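A corner for sitting: a conversation with Inmaculada Aguirre

By Iñaki Villalobos
June 27, 2020

Inmaculada Aguirre has been cleaning and arranging waiting rooms and reading corners for a long time, first in hotels and later for the small firm Bonda, where she now prepares rooms that are used by many people every day. I wanted to ask her about soft furniture, which in my own home is always the last thing to be cleaned. She received me with a notebook already open on her knee.

"People clean what is shiny," she told me. "A table shows you the finger marks and you feel ashamed, so you take a cloth. A gray chair says nothing. It can keep the dust of a whole winter and it will look the same to you."

I asked how she begins. She said that she begins with the low places, and that many of her colleagues do not agree with her. At Cuesta, the hotel where she learned the work, the rule was always from top to bottom. She still follows it for shelves and lamps. For a chair on carpet she looks first at the floor close to the seat, where crumbs and hair collect, and she takes away everything that lies there.
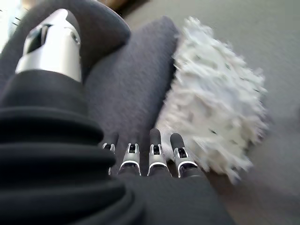 "Then I touch the fabric with my open hand," she continued. "I do it slowly, along the back and down to the arms. With the hand you learn more than with the eyes." She does not like strong sprays on fabric that feels like felt. She prefers a soft brush, always in one direction, and a vacuum cleaner with low power. The brush she uses is an old one from Dromano, and she has repaired its handle 2 times with tape.

The round tub shape has its own difficulty. The place where the back meets the seat is deep, and a normal nozzle does not go in well. She once took 49 cents and a train ticket out of one chair, and she gave everything to the reception desk in an envelope. I said that it was not a big treasure. She answered that the ticket was still valid.

We spoke also about white things, because I had assumed that a professional would avoid them. She laughed a little. She likes something white and fluffy near a gray chair, although she knows it will pick up small dark bits from the carpet. 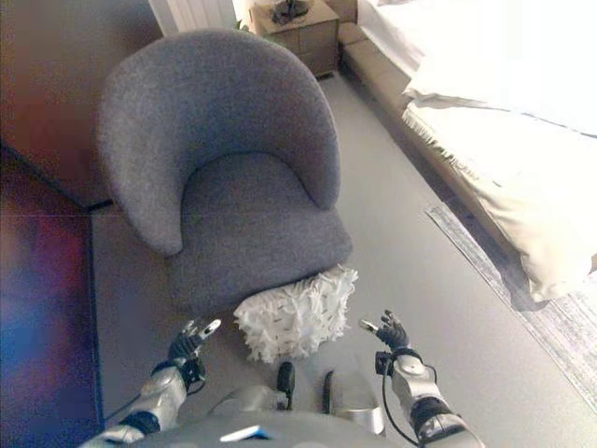
"You shake it outside, you don't wash it every week," she said. "If you wash it too much, the long parts stick together and it looks tired." In October, when the heating starts, she shakes such pieces more often. For drying she puts them flat on a rack, far from the radiator, and turns them after 3 hours.

Before I left I asked her which chair she has at home. It is a Kukley, she said, green, with a stain on the left arm from her coffee. She has tried to remove it and she will try again after the summer.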